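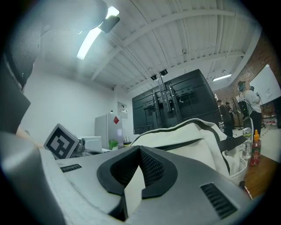
Hi! I'm Hala Aoun, and I'm looking for people who'd like to spend a few Saturday mornings in March talking about their grandmother's cooking. (Aunts, neighbors and stepdads count too, I'm not fussy.)

I'm putting together a book of home recipes from families who moved here from somewhere else, and I need cooks and talkers. You don't have to be good in the kitchen. My own mother never measured a thing in her life, so I learned her lentil soup by standing next to her and catching the rice before it hit the pot!

**What you'd do**

Come to two sessions, each one a morning long. At the first we sit down, drink too much coffee and you tell me about one dish: who made it, when you ate it, what went wrong the year the oven broke. I record the talk and type it up. At the second you read what I wrote and cross out anything you hate. Najwa Nseir is testing all the recipes at home, so she may call you with odd questions about onions.

**Who I'm after**

Anyone over 18 with a dish to share. I have room for 16 people. I'd especially love to hear from folks with roots in Scandinavia, as Ronja Rustad is my only one so far and she keeps telling me one fish recipe can't speak for everybody. Arabic speakers are welcome to do the whole thing in Arabic, Zaid Bitar will sit in and help me keep up.

**What you get**

$41 per session, lunch, and a copy of the book when it's printed. Your name goes in it, or stays out, your choice.

**How to sign up**

Leave a note for me at the front desk of the Zein Community Kitchen with your name, a phone number and the dish. A line or two is plenty. Old photos or stained recipe cards are great, but please bring copies and keep the real ones safe at home.

Posted Feb 9, 2026. I'll call everyone back before the end of the month, even if the spots are gone.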